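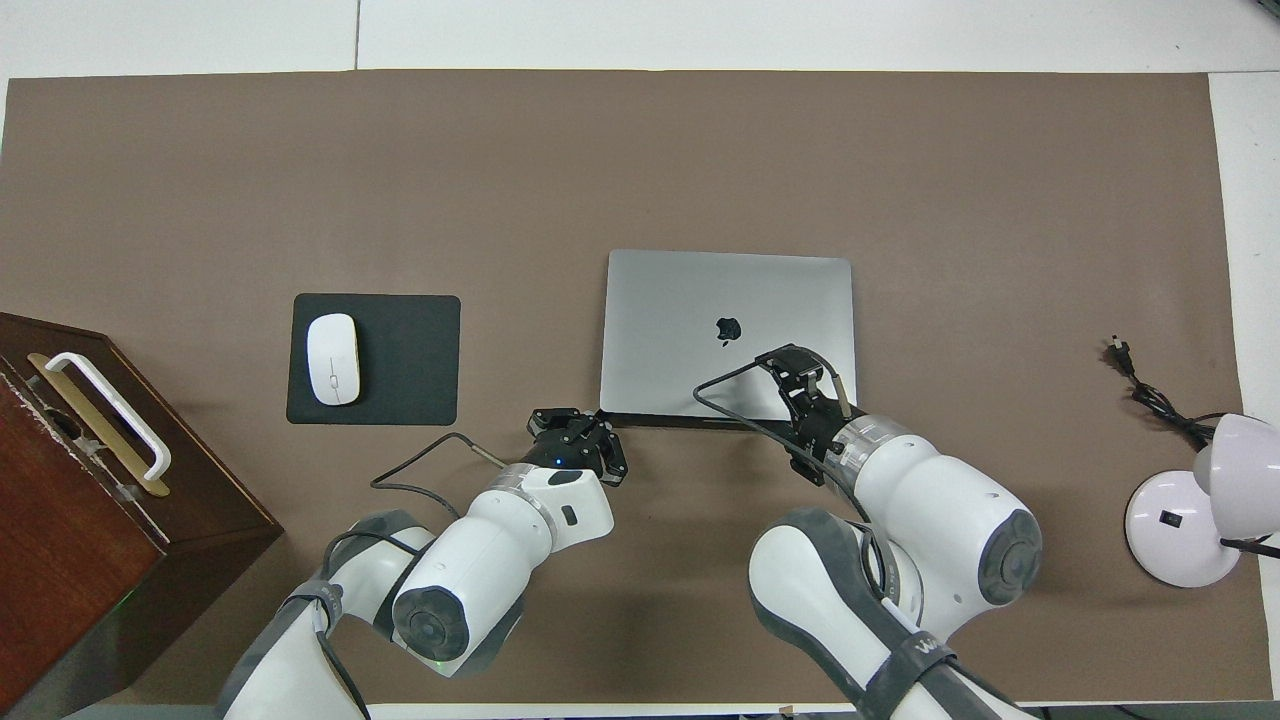

**Mornum moves to a new floor plan in Brandau**

The Mornum store in Brandau reopens on 1st April after a refit led by Ankica Dervishi and the team at Verkix. The old layout had four long aisles running front to back, and most shoppers turned around before they reached the outerwear at the rear. Two of those aisles are gone. Coats and boots now hang on low rails near the entrance, with the fitting rooms moved to the side wall.

Lighting was the slow part. The ceiling grid dates from the previous tenant and couldn't carry the track we first drew, so Oľga Rusnák redesigned it as 119 small spots fixed to the walls and the tops of the rails. It's warmer than the plan we showed in December, and the client asked us to keep it that way.

Milošević built the fixtures. All the rails are on locking casters — staff can clear the middle of the floor for a launch evening and put it back before opening. The cash desk stays where it was, but it's shorter, with a separate counter for returns.

Two things are still open. The window signs are being reprinted in a heavier typeface, and the bench outside the fitting rooms is on back order. Store visits for clients can be booked through Ankica.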